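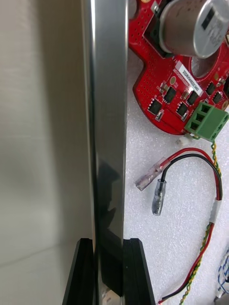

A day at the sleep laboratory in Tiltitz

In June the Grokness Institute opened its doors to the public, as it does every second year, and I took the early train to Tiltitz to see the department of sleep and memory. I write on this page mostly about hearing and language, so sleep is a little outside of my subject. But I sleep badly myself since many years, and I wanted to know how the people who measure it do their work.

From the station one takes bus 686 and gets off at the last stop. The institute is the long brick building behind the school. I was there at 9:30 and there was already a line at the registration desk, mostly families and some students with backpacks. At the desk you received a paper bracelet with a color. Mine was green, which meant the second tour of the morning, with 40 people. This is a lot for a building with narrow corridors, and in the first rooms I heard more coats than words.

The bedrooms

The department has four bedrooms for the studies. I had imagined something like a hospital, but they look more like a simple hotel: a bed, a lamp, a small desk, a thick curtain. There is no clock, and the window does not open. In some studies the participants should not know what time it is, and then also the telephone and the wristwatch are given away at the door. One student in our group asked if people get afraid. The guide answered that most of them get bored first.

Next to each bedroom is a control room where a technician sits during the whole night. We saw a recording from an earlier night on the screen, played fast. At the beginning the lines of the brain waves are small and quick. Then they become slower and higher, and in deep sleep they look almost like the sea drawn by a child. I knew this from books, but it is different to see it move. The guide stopped the recording several times to show the sleep spindles, short bursts of faster waves which last maybe one second. Many researchers think that they have something to do with how we keep what we learned during the day. She was careful with this point and repeated that a connection is not yet a cause.

What they want to find out

The main project at present has the name Vukley. The participants learn pairs of words in the evening, sleep in the laboratory with electrodes on the head, and are asked for the same words in the morning. In half of the nights a soft sound is played during deep sleep, timed to the slow waves. In the other half there is only silence. The participants do not know which night is which, and the person who tests them in the morning also does not know.

The group has collected 795 nights until now. I asked if the sound helps. The answer was that the analysis is not finished and that they do not look at the result before the last night is recorded. I was first a bit disappointed, and later in the train I thought that it was the best answer I got on this day.

It was also explained why such studies need so many nights. The first night in a strange bed is nearly always worse than the others, so it is not used for the comparison. Some people sleep on the side and lose an electrode. Some drink coffee in secret. All these nights are paid for and then cannot be counted.

The talk before lunch

At 11 there was a talk in the Amegashie Hall, on the ground floor. It was planned for half an hour and it took 80 minutes with the questions. The subject was sleep in old age. Deep sleep becomes less with the years, this is well known, but how much of the forgetting comes from this is still open. The speaker showed two studies which came to opposite results and explained patiently how both could be done correctly. One had asked for words, the other for the way through a labyrinth. These are not the same kind of memory, and perhaps sleep does not treat them in the same way.

A man in the first row wanted to know if he should take pills. The speaker said that this is a question for his doctor, and that a pill can make a person unconscious without giving the same sleep. Then came many questions about naps. If I understood well, a short nap in the early afternoon does no harm to most people, but whoever lies awake at night should better try without it for a few weeks.

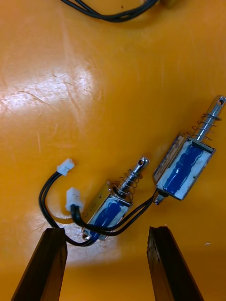
The children's program

In the afternoon I walked through the part for children, although I had none with me. They could wear a cap like the ones in the studies, without the gel, and draw their dreams on a long roll of paper. There was also a game in which you press a button as soon as a light appears. I played it after lunch and was slower than a girl of perhaps eight years. A poster next to it said that reaction time gets worse after a short night, and I decided to explain my result with this.

I missed something for teenagers. They sleep too little more than all others, at least on school days, and the subject of early school hours was only on one poster in the staircase. 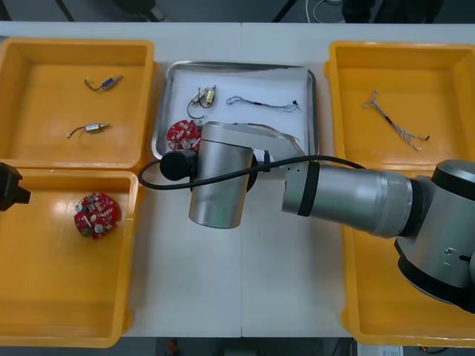 Yellow trays and a metal tray on a white table

Practical notes

The entrance is free. For the tour of the bedrooms you need a bracelet, and in the afternoon they were all given out, so come before 10 if this is what you want to see. The talks need no reservation, but in the Amegashie Hall the last rows hear poorly. The loop for hearing aids works only in the left half, so ask at the door.

The cafeteria is on the first floor and has an elevator. There was lentil soup, good and not expensive — and coffee, of course, which the sleep researchers drink like everyone else.

The tours are in English only at 10 and at 2. People who want to take part in a study can leave their address at the desk. I took the form home with me. You must be between 20 and 35 for the project with the sounds, so for me it is too late, but there is a second list for older sleepers and the form for this one has two pages. I have filled in the first.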